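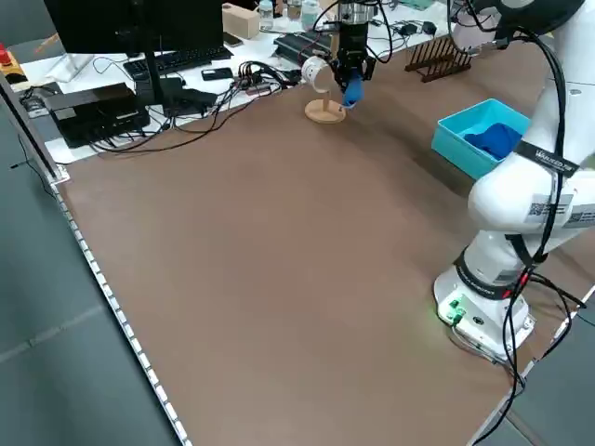
Inicio > Diario > Vida en casa

Llevo desde enero intentando dejar el café y lo llevo fatal, para qué os voy a engañar. Bueno, dejarlo del todo no: quiero quedarme en 2 tazas al día, una por la mañana y otra después de comer. Antes me ponía la cafetera nada más levantarme y ya no paraba hasta la cena (y luego me quejaba de que dormía mal, claro). Lo que mejor me está funcionando es una tontería: tener una única taza blanca colgada de un soporte redondo de madera clara, de esos con un palito en el medio, y el resto guardadas en el armario de arriba, el que me obliga a sacar la banqueta. Si la taza está colgada y limpia, puedo. Si está en el fregadero, me aguanto hasta que la friegue, y como soy muy perezosa, gano tiempo.

Febrero de 2025, por Ghazal Fallahi
Tiempo de lectura: 2 minutos

La primera semana fue horrorosa. Dolor de cabeza desde media mañana, un humor de perros y una siesta en el sofá con el abrigo puesto. Mi amiga Pushpa, que lo dejó hace 7 años, me dijo por teléfono que bebiera agua y que no le escribiera a nadie del trabajo antes de las once. Le hice caso en lo del agua.

Después vino la fase de los sustitutos, que me ha salido carísima. He probado la achicoria (sabe a tierra tostada, y mira que le puse ganas), un rooibos con vainilla que me regaló mi cuñada y una cebada soluble que compré por internet, bote de 200 gramos. La cebada con leche muy caliente y una pizca de canela está rica, ¡de verdad! No es café ni se le parece, pero a las seis de la tarde, con frío y una galleta, cumple de sobra.

Lo que sigo echando de menos es bajar al bar. Yo no bajaba por el café, bajaba por la barra, por el periódico manoseado y por charlar un rato con Davoud, que ahora me pone un poleo con cara de pena. El otro día me tuvo allí 40 minutos hablando de las obras de su baño y volví a casa tan contenta como antes.

¿Duermo mejor? Pues creo que sí, aunque alguna noche me sigo despertando a las cuatro pensando en la declaración de la renta, y de eso no tiene culpa la cafeína. Esta semana toca probar con el descafeinado, que siempre me había parecido una cosa tristísima. Si tenéis alguna marca que os guste, dejádmela en los comentarios, por favor, que la cebada se me está acabando.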